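首页 关于我们 课程设置 教师团队 招生信息 联系我们

关于普拉坎斯数学学校（Prakance）

普拉坎斯数学学校位于莱克维尔（Lakville），是一所面向初中和高中学生的课外数学学校。我们只教数学，不开设其他科目，也不代办升学手续。学校每年九月开学，课程按学年安排，寒暑假另有短期班。

学校最早只有一间教室和一个班，教的是数论入门。当时的讲义从整除和带余除法讲起，一直讲到无理数的存在。这份讲义改过很多次，现在仍是一年级的主要教材，前三章基本保持原样。截至本学年，在我校读完至少一门完整课程的学生共2,397人，其中1,394人读完了两门以上。

我们怎样上课

每个班不超过十四人，每次课两个小时。前半段由教师讲解，后半段由学生自己做题，并在黑板上写出证明。我们要求学生把每一步写完整，不接受“显然”两个字。答案对而理由不全的作业会退回重写，重写不扣分。计算器在一、二年级不使用，三年级的概率课上可以使用。
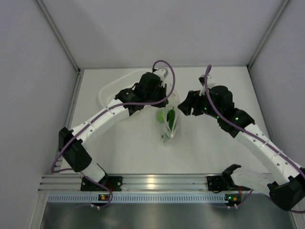

几何课在二年级开设，分平面和立体两个学期。平面部分以尺规作图和圆的性质为主，立体部分讲直线与平面的位置关系、二面角和简单多面体。不少学生刚学立体几何时，很难把纸上的图和空间里的形状对应起来，所以教师常拿看得见的东西来讲：图中左边那条机械臂从左下方起，在黑色的肘关节处折弯，再向右上方斜伸出去，把两段各看作一条线段，肘部就是它们的公共端点，而台面可以看作一个平面。学生接着要回答，前臂所在的直线与台面成多大的角，需要知道哪些量才能算出来。这类题没有给定的数据，学生自己设未知数，写出的式子往往不止一种，课上会逐个比较。

课程设置

一年级：数论入门、代数式与不等式。
二年级：平面几何、立体几何。
三年级：组合与概率、函数与数列。
选修：格奥尔基耶夫（Georgiev）习题课，每两周一次，选题难度较高，需经任课教师同意方可报名。

习题课用的是学校自编的题集，目前收有541道题，按方法编排，不按难度编排。题集不对外出售，在读学生可以到办公室领取，毕业后可以保留。发现错题或解答有漏洞的，请写明页码和题号交给任课教师，下一次印刷时更正。

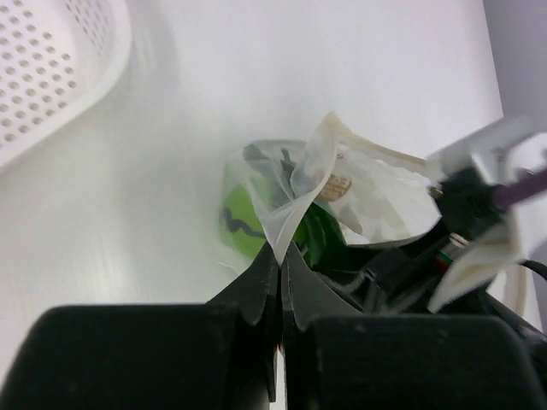 白色台面，左上方是带圆孔的篮子，孔按规则的交错格排列。

教师

任课教师均为数学专业毕业，入职前需试讲两次，一次讲新课，一次讲评作业。同一个班在一个学年内不更换教师。教师每周留出一个小时答疑，不需要预约，其他班的学生也可以来。

合作

学校与菲克洛夫（Fikelov）图书室有长期合作，我校学生可凭学生证借阅该处的数学书刊，每次两本，借期四周。图书室每学期为我们留出一个晚上，由学生讲自己读过的一个定理，家长可以旁听。

入学

新生须参加一次笔试，满分100分，没有固定的录取线，教师主要看解题过程。试卷不考超前内容，学过本年级的课内数学即可。未被录取的学生可以领回试卷和批语，下一学年可再次报名。中途插班只在学期交界处办理。

学费按学期缴纳，开课两周内退学的，退还未上课时的费用。兄弟姐妹同时在读的，第二人起学费减收，具体办法请向办公室询问。

本页更新于2019年2月28日。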